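In defence of the small kitchen table

I have been told, more than once and by people who mean well, that what I need is an island. They say it the way people used to say you need a husband. An island, with stools, and possibly a sink in it. My friend Radoslava Baláž had one fitted in February and now she can't get round her own kitchen without turning sideways, but she says it has changed her life, and I believe her, because she rings me from it.

I don't want one. I want to say a few words for the small table, the sort you can walk all the way round in four steps, with proper legs and a top that wipes clean. I've cooked on one for nine years. Mine was 49 pounds from Bednárik, the second-hand place behind the station, and the man there threw in a chair I've never liked. The island Radoslava chose was 1,040, before the fitting, and for that you'd hope it would peel the carrots for you.

The first thing people say is that there isn't room. Well, no! There's room for what you're making and not a lot else, and I've come round to thinking that's a good way to cook. You get out a bowl. You get out the thing you cut with. If you want the big chopping board as well then something has to go back in the cupboard, and quite often it turns out I didn't want the big chopping board, I was just getting it out from habit.
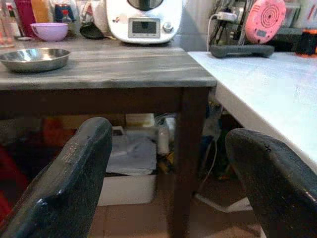 The steel dish at the front, the lavender bowl further back, and the food processor with its display and its knob.

I'll be fair to the food processor, because I know a lot of you swear by yours. I had a Nulus for a while and it did make a very quick coleslaw. It also had a bowl, a lid, a second lid that went inside the first lid, a spindle, and discs I was frightened of, and every single piece had to be washed. By the time I'd dried the spindle I could have done the carrots by hand and eaten them. A machine like that also never really gets put away, does it? You tell yourself it lives in the cupboard. Then it spends one night on the table, and then it's a fortnight, and you find you're rolling pastry round it.

So for me it's the mandoline. I do think it's the best thing you can own for the money if you eat a lot of salad and slaw, as we do. It lies flat, it rinses under the tap, and it gives you slices so thin you feel quite grand. (Use the guard. I have a thumb that can tell you about the guard.) Three carrots is supper for two, with lemon and a bit of salt and whatever seeds are at the bottom of the bag.

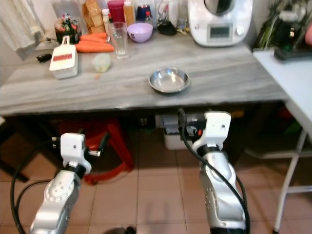 Carrots, slicer, bowl, and a glass within reach.

Now, bowls. I have strong feelings about bowls. Everyone should have one wide steel one and one plastic one in a silly colour, and after that you can stop buying them. The steel one is for anything with vinegar or turmeric. The plastic one is for peelings, or for the washed things waiting their turn, and the colour matters more than you'd think, because at half past six on a Tuesday when you're tired it's nice to reach for something lavender. I've had expensive bowls. They were heavy and I was always worried about them.

The other complaint is about the back of the table, where all the bottles and tubs collect along the wall. Radoslava calls it my skyline. She keeps hers in a pull-out rack made by Fumenex, with soft-closing runners, and it's lovely, and she can never find the paprika. I can see mine from the doorway. I'll admit the skyline creeps forwards if you let it – there was a month when I had about as much table left as would hold a saucer – and once in a while I push the whole lot back, wipe where it was sticky, and throw out whatever's gone solid.

My sister-in-law lives out at Pornville, in a kitchen with some 300 square feet of floor, and when I stay there I walk miles. The fridge is in one place and the knives are in another postcode. I stood at her counter last time with a carrot in each hand, looking for somewhere to start, and I missed my little table very much. She does have a nicer chair, though, and I've told her I'll take it if she's ever getting rid.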